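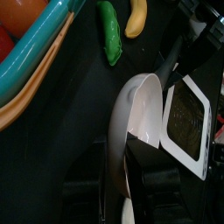 Will the robot arms replace staff in the preparation and returns areas?
The arms are being introduced to take over repetitive handling, and no post at the Bredport site will be removed as a result. Staff whose present duties consist mainly of lifting and placing items will be offered work in setting up, checking and supervising the stations.

Who is covered by the new arrangements?
The arrangements apply to all 109 employees of Brillberg at Bredport, including those on part-time contracts. Colleagues at Stomcombe are not affected at present and will be consulted separately.

Will my pay or hours change?
Basic pay and contracted hours remain as they are. Shift start times may move by up to 49 minutes on weeks when a station is being set up. Your supervisor will confirm any change by noon on the preceding Friday.

What training will I receive?
Every member of staff working beside a station attends two sessions during paid hours. The first deals with safe distances and the stop button; the second covers what to do when an item is dropped or wrongly placed. Further training is open to those who wish to become station leads.

May I stop an arm if I am concerned?
Yes. Any employee may press the stop button at any time and will not be asked to justify doing so. Please wait for a station lead before restarting.

Do the stations record staff?
Cameras on the arms are used to guide their movement. Recordings are not used to assess individual performance, and managers do not have access to them for that purpose.

Whom should I contact?
Questions about duties and training should be sent to Ayantu Kahsay, Workforce Planning, on extension 679. Technical faults are handled by Manikandan Thomas at Gebreyes — please quote the station number when reporting one.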